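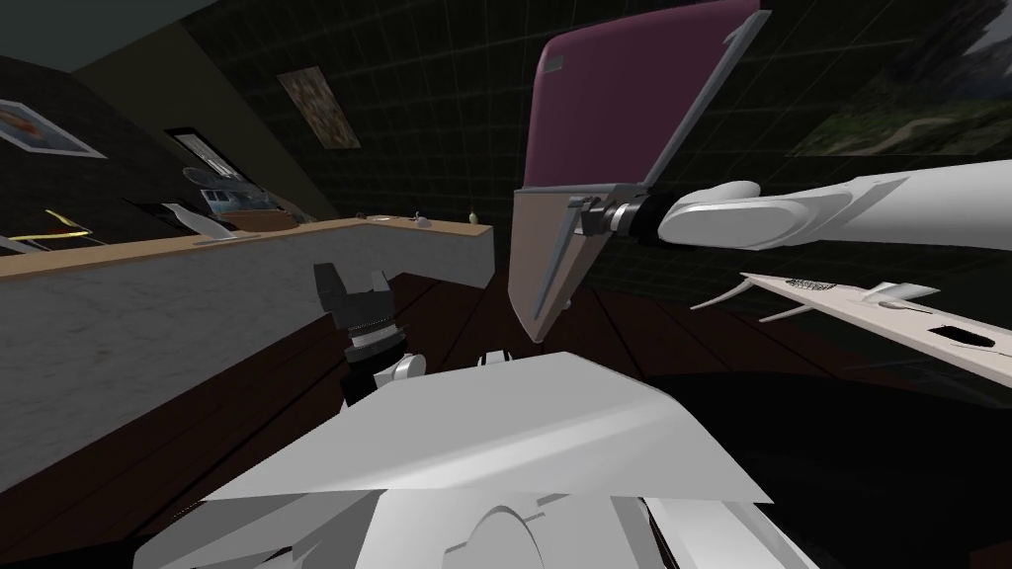

What does the planner need to know before it moves a held object?

Three things: a mesh or a bounding shape for the object, which gripper has it, and the grasp pose. The planner attaches the shape to that wrist and checks it against the world and the robot's own body on every step. No mesh? Give it a box. Boxes are fine for most stuff.

Software > Motion planning > Gestanine Two-Arm Planner

Gestanine Two-Arm Planner

Planning and collision checking for robots with two arms. Runs against your simulator first, then the real thing with the same config file. Laptops, trays, bottles, whatever you've got a shape for.

What you get

- Planner library, C++ with Python bindings
- Scene loader. Reads the usual robot and scene formats, textures ignored
- Held-object tracking, one per gripper
- Idle arm parking. Set a pose for the free arm and it stays put, or let the planner shift it out of the way
- Replay viewer with step-back, this is the part people end up using most
- Command line checker for saved paths

Seats and add-ons

Base license covers 2 seats. Extra seats any time, no need to reinstall. Stindum perception bridge is sold seperately, feeds object poses from your depth camera into the scene. You don't need it for sim-only work, the simulator already knows where everything is.

Tulberg tooling pack: gripper models plus a grasp editor. Drag the fingers onto the mesh, save, done. Works with parallel two-finger grippers only. Suction is planned, no date yet.

Numbers

Replan rate 30 Hz on our test desktop with one held object and a furnished room. Roughly 306 MB installed without the sample scenes. Slower with dense meshes, so simplify them first (there's a tool for it in the scene loader, look under Reduce).

Thin flat objects

Comes up a lot in support. Open laptops, book covers, trays. A single box around an open laptop blocks a big chunk of space that's really free and the planner starts refusing good paths. Use two boxes, one for lid and one for base, at whatever hinge angle you have. The hinge is treated as rigid while held. If the lid moves in your sim you have to update the shape yourself, call refresh_held() after.

Also check padding. Default is 12 mm all round, to much for tight shelves, about right for open counters.

Requirements

64-bit Linux. Windows works for the viewer only. No GPU needed for planning. Leitner controller driver included, other controllers through the generic joint interface.

Updates

Current release came out in May. Free updates for the length of the license. Old scene files load fine, old grasp files need converting once, the converter is in the tools folder.

Trial

Full version, sample scenes included, saved paths are locked to the trial machine. Ask sales for a key and say which arms you run.

Filed under: Motion planning, Simulation, Two-arm robots

Contact sales | Support | © Gestanine | Back to top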